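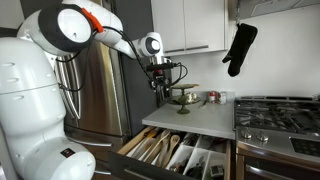

The money had to be spent by the end of April or it went back. I had 2,000 pounds left on the equipment line and a list of things people wanted from it, and I had been told to go and look before I signed anything. So I drove over to Porndale in the rain and was let into the kitchen by the engineer, who was eating toast. The arm was over the counter with its gripper pointing down, near a green cake stand, and the wide drawer was open beneath it with the wooden spoons on one side and the black tools in a heap on the other. I had only known it as a row on a spreadsheet. On the spreadsheet it was "manipulator, white, one". It was a good deal bigger than the row.

"Mind the drawer," the engineer said. "It stays open when we're working."

I minded the drawer. I put my bag on the floor by the wall and got the list out.

The list had been made by four different people and none of them had agreed how to set it out. The engineer wanted a second gripper. The programmer wanted a better camera. My manager wanted a service contract, as he had once been caught without one at another firm and still talked about it. The fourth item was in my own handwriting and said "cables?", and I could not remember what I had meant by it.

"Start with the gripper," I said.

He wiped his fingers and told me. The gripper on the arm came from Kiner. It was a good one. When it went wrong it had to be posted to Kiner, who kept it for as long as they liked, and during that time the arm could do nothing but wave. Last winter it had been away for three weeks. The rent on the kitchen had gone out as usual, and so had his wages and the programmer's wages.

"How much is a second one?"

"More than you've got."

"How much more?"

He looked at the ceiling. "300 more. They might take 200 off if you ask them nicely. I'm not good at that part."

I wrote it down. A hundred pounds over, if Kiner were in a good mood, and no camera and no contract. I asked whether the fingers could be bought on their own and he said they could, and that the fingers had never been the trouble. The trouble was a part behind the fingers. He drew it for me on the back of the list. I still have the drawing and I still do not know what it is. 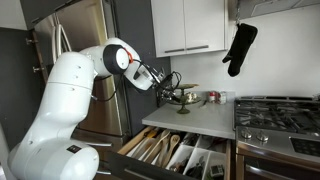
Budgets are easier when you have not met the thing. I had done this work for nine years by then, for a firm that sold ovens to schools and then for this one, and I had bought plenty of machines without standing next to any of them. You ask what it costs, what it costs to run, and what it costs when it stops. Then you ask who else has one. In that kitchen I kept losing my place, because I was looking at the ordinary things. There was an oven mitt on a hook under the hood, like the one in my father's house, and a jar with a red lid standing at the back of the counter. I wondered who had bought the jar and whether it had been charged to us.

"What's it meant to do today?" I asked.

"The drawer and the cake stand. Take a spoon out, put a spoon back. Pick a bit up off the stand and put it down again without squashing it."

"And does it?"

"Spoons, yes. Most of the time."

He set it going for me. It was slower than I had thought it would be, and quieter. It went down into the drawer, waited, and came up with a wooden spoon held by the handle, and he let out a breath as though he had been the one lifting. Then it put the spoon back where it had come from. He asked if I wanted to see it again and I said yes.

The programmer came in while it was doing the second one and stood beside me with her coat on. She said the camera they had was all right for spoons. It was no good for the black tools. In the heap they all looked like one tool, and the arm would go for the tongs and come up with the tongs and something else hanging off them, or it would stop above the drawer and stay there. She wanted the camera that Reuter sold. It would come to 2,000 on the nose, delivery included, and she had the quote on her phone.

"It would be very tidy for you," she said. "You could spend the lot."

I said tidy was not what I was there for, but I did copy the number down.

My manager had sent me with the papers for the service contract, and I got them out too. The contract was from Wornotus, who looked after machines of this kind for factories and had a smaller scheme for places like ours. It was a year's cover for the arm, with someone on the phone in the mornings. The engineer read it standing up. He read it much more slowly than I had.

"It doesn't cover the gripper," he said.

"It says the whole arm."

"It says the arm up to the wrist. The gripper's after the wrist."

I looked at the arm. The wrist had a black ring round it and the gripper hung beyond the ring. I could see what he meant, and I could see my manager not seeing it, in his office, with the page in front of him.

"So if the gripper goes, we post it to Kiner," I said.

"We post it to Kiner."

"And Wornotus answer the phone."

"In the mornings."
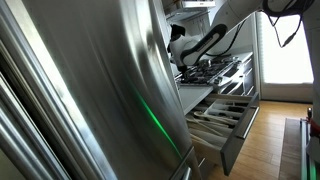

I asked if there was anywhere to sit and the engineer said there were chairs in the other room, so I went and sat there with the list and did the sums again. They came out the same. I have never known a sum come out different for being done in another room, but I always try it.

The camera was the easy answer. It was the right price and the quote was good until the end of the month. The contract would please the man who signed my leave forms. The gripper was the thing that had stopped the work before and would stop it again, and it was the only one of the three I could not pay for.

I thought about my father. He had stopped cooking the year before. He could still stand, and he could still follow a recipe, but he could not trust his hands in a drawer. He told me once that he had put his hand in for a spoon and closed it on a knife, and that he had not minded the cut so much as the time it took him to let go. After that he had his meals brought. I had not told anyone at work this. It was no use on a spreadsheet, and I did not want it to be the reason for anything.

Still, I went back in and asked the engineer how long it would be before a machine like that could be put in somebody's house.

"Not long if it's a house with nothing in it," he said.

"And with things in it?"

He thought about it properly. I liked him for that. "I'd want it to run for a month without me in the room," he said. "We've never had a month. We get to the third week and something comes loose and off it goes in a box."

"That's the gripper."

"That's the gripper."

The programmer had taken her coat off and was moving the tongs about in the drawer with a pencil. I told her I was thinking of leaving the camera until the new year's money came in. She did not argue. She asked if I could get that in writing from my manager, and I said I could get it in writing from myself, and she said that would have to do.

Then I rang Kiner from the corridor. The woman who answered had a cold. I explained that we already had one of their grippers and wanted another, and that it had spent three weeks with them in the winter. She found it in her records. She said it had been there for three weeks and a day. I said I had not been going to mention the day.

She took the 200 off. I asked about the other hundred and she said she could not do anything about the hundred. I asked what was in the price that I might not need, and she went through it line by line, sniffing, and near the bottom there was a carrying case.

"How much is the case?"

"A hundred and twenty," she said.

"We shan't be carrying it anywhere."

"It comes in a cardboard box without the case."

"A cardboard box is fine."

That left me with 20 pounds. I went back and told the engineer, and he shook my hand, which had butter on it afterwards. I asked him about the last thing on the list, the one in my own writing. He said he had told me on the phone in February that the cables caught on the drawer handle if the arm came round too low, and that a packet of clips would sort it out.

"How much are clips?"

"9 pounds the packet."

I put down one packet. Then I crossed it out and put down two. 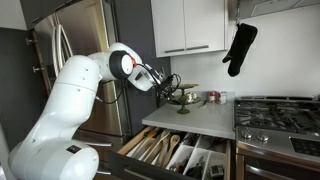
The Porndale kitchen, with the drawer open and the arm over the counter.

My manager rang as I was getting into the car. He wanted to know if Wornotus had been sorted out. I said I had some questions about the wrist, and he said what wrist, and I said I would bring the page in with me and show him. The rain had got into my bag and the list was damp, though you could still read the figures. I put it on the passenger seat to dry and drove round by my father's.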